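Search tickets and answers
Go

Ticket 855
Subject: Paper does not stay on the white table, it travels to the right end
Site: Braltumstead, ground floor
Opened by: Iveta Ondrejka
Opened: December 29, 2022
Category: Furniture and floor
Status: Closed

Hello,

I write about the white table near the yellow line. I am sorry if the category is wrong, I did not find one for tables only.

The problem is as follows. When we put something light on the table, especially crumpled paper, it does not stay in its place. It moves slowly to the right end and many times it falls down. If I am lucky it falls in the beige container, if not it goes on the floor, and the floor there is very smooth, so the paper goes further under the chairs. I collect it in the evening and it is not a big work, but it is every evening.

The table is from Pešek, the model with the white top, 181 cm long. We have it since March and in the first weeks I did not notice anything. Then the chairs and the blue tray were moved to this side of the room, and I believe the table was also pushed a little at that time, but I can not say how much.

What I tried already:

I wiped the top with Otow and dried it with a cloth. No difference. It shines more, that is all.

I pressed with my hand on each corner. The far left corner moves a very small amount, maybe the thickness of a coin. The others feel firm.

I took everything off the right half and left the trays where they are. 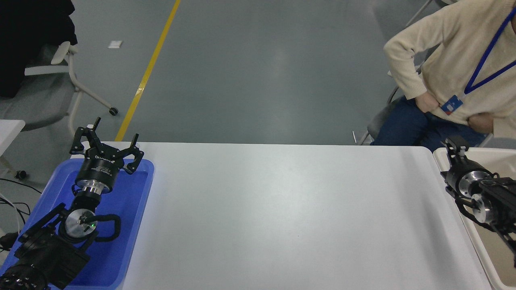
With the right half clear I put one paper ball in the middle and waited. It stayed. Then I sat down at the table and leaned my arm on it like one normally does, and the ball started to go. I repeated it with a second ball, which was rounder, and this one did not need my arm at all. So my conclusion is that the top is not level, but only a little, and the round paper shows it sooner than the flat one.

Please can somebody check it with a proper tool? I have only the level in my phone, and it shows a different number each time I turn the phone.

Thank you,
Iveta Ondrejka

Matúš Vávra:
Hello Iveta, thank you for the clear description. Two questions before I come. Do the legs have the screw feet, or the flat plastic ones? And is any foot standing on the yellow paint? The paint is thicker than one thinks, especially where it was painted two times.

Iveta Ondrejka:
They are the screw feet. I kneeled down and looked. No foot is on the paint. But one foot on the left side is screwed out more than the others, I can see much more of the thread.

Matúš Vávra:
Then it is probably the foot. Please do not turn it yet, I want to measure first. When you turn one foot alone, the table begins to rock on two others and then we have a worse ticket than this one.

Matúš Vávra:
Measured today with the long level. Left end is higher than right end by 6 mm over the whole length. Front to back is fine. I measured also the floor, and it goes down to the right by 2 mm on the same distance, so the floor is responsible for a part and the feet for the rest. The gray coating is in good condition, I see no reason to do something with it.

I screwed the long foot in and screwed the two right feet out. It took roughly 30 minutes, most of it for the lock nuts, which were very tight. The table does not rock now. Iveta, please test it with your paper and write me.

Iveta Ondrejka:
I tested with the same kind of tan paper as before, made into a ball about like a fist. I put it near the right end, because there it was always the worst, and I leaned on the table with both arms. It did not go. I also hit the top lightly with my hand – the ball turned a little and stopped.

One more thing, which I did not write the first time. The beige container is beside the right end, and people throw the paper at it from their chairs. Some of the pieces on the floor are maybe from this and not from the table. I would like to know if it can stay there or if it should be closer.
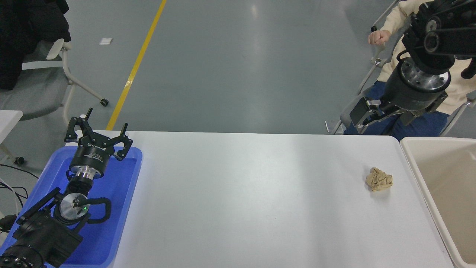 Naveed Lodhi asked whether the container could simply go under the edge of the table, so that the rim is a bit below the top and there is no gap between them. He had the same trouble in the other room and wrote that 50 mm of overlap was enough for him.

Matúš Vávra:
It is possible, but leave enough place for the knees of whoever sits there. And please do not put it on the yellow line, the line has to be free.

Iveta Ondrejka:
We moved it in by the width of my hand. For the knees it is OK, I sat there and tried. In the evening I found one piece of paper on the floor, by the chair with the gray seat, and it was flat, so it did not roll from anywhere. For me it is solved.

Matúš Vávra:
Good. I put a small mark with pencil on each foot at the height of the nut. If somebody pushes the table again, compare with the mark first. The far left foot has a worn pad and I ordered a new one through Uvon. It comes under a separate ticket, so I close this one.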